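**August – handheld gripper pose tracking, notes on marker dropout**

Goal for the block: find out whether the relative pose between the left and right grippers is good enough to train on directly, or whether it has to be rebuilt offline from the wrist views. The Jernavel pipeline assumes the first. I doubt it.

Method. Both grippers carry a marker target. The head view gives each gripper's pose in the head frame, and the relative pose comes from chaining the two. Each wrist view gives a second estimate whenever the other gripper's target is in sight. Compare the two and log the residual.

Settings unchanged from the last entry apart from exposure, which I shortened by one step. 88 episodes recorded, table on the upper level next to the railing. Start pose for every episode: both grippers over the near table edge, left one open. 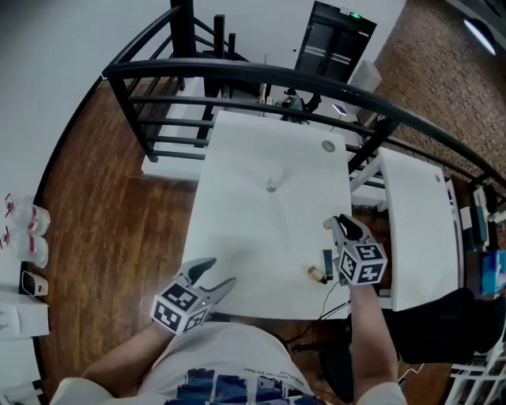
*Head view. Left gripper open, right gripper nearly closed, cup near the centre of the table.*

Four episodes dropped for clock drift between the streams. The remaining ones went through Vandik with default corner refinement.

Results, head view only:

- Median translation residual 4.3 mm with both targets facing up.
- Rises quickly once a wrist rolls past 45 degrees. One face of the cube is then seen at a grazing angle and the solver flips between two solutions.
- Longest dropout 107 consecutive samples, during a reach across the body. The filter coasted through it and came back with a jump.

The clear cup is no use as a scene reference. Feature matches on it slide with the background. Mask it out, or ignore anything within a cup's width of it.

The wrist views were better than expected. With the other arm reaching over the table, the target sits above the pads and gives a clean quad. The ceiling lamps are in the same view, so auto exposure pulls down, but white-to-black contrast on the target survives. Fixed exposure next time all the same.

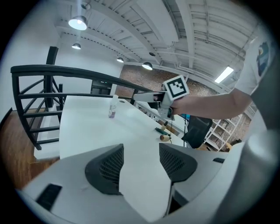 ## Fusing the two estimates

Tried three weightings in Crabtree:

1. Head only. Baseline.
2. Equal weights. Worse than baseline when the grippers are far apart, as the target gets small in the wrist view.
3. Weights from projected target area, with a hard cutoff below 43 pixels on the short side.

Option 3 wins. Median residual against the check poses falls to 2.9 mm, and the flips are gone wherever at least one wrist view holds a detection. The cutoff was picked by eye from the scatter plot. It needs a proper sweep.

The open fingers are a separate problem. They take up a large part of the wrist view, and the mesh on the pads throws up weak corners that the tracker likes to keep. Those move with the gripper, so visual odometry reads them as zero motion and drags the estimate. A static mask covers the closed pose only. The mask has to follow jaw width. 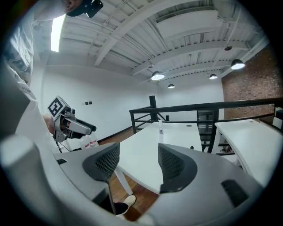 *Wrist view, other gripper's marker cube at left. Corners on both pads to be masked.*

Railing bars also alias. Repeated verticals at equal spacing gave two false loop closures in Kudeo, both offset by one bar. Raised the inlier threshold and they went away, at the cost of a slower relocalization after fast turns.

Open items:

- Mask as a function of jaw width, five steps to begin with.
- Sweep the cutoff, 20 to 80 pixels.
- Rerun the cross-body reach with the head tilted further down – same start pose.
- Check whether the exposure step had any effect on the flips. Changed it and the roll range in the same block, so the present data can't separate them.

Raw streams and the residual table are in the August folder. Do not use the four dropped episodes for training.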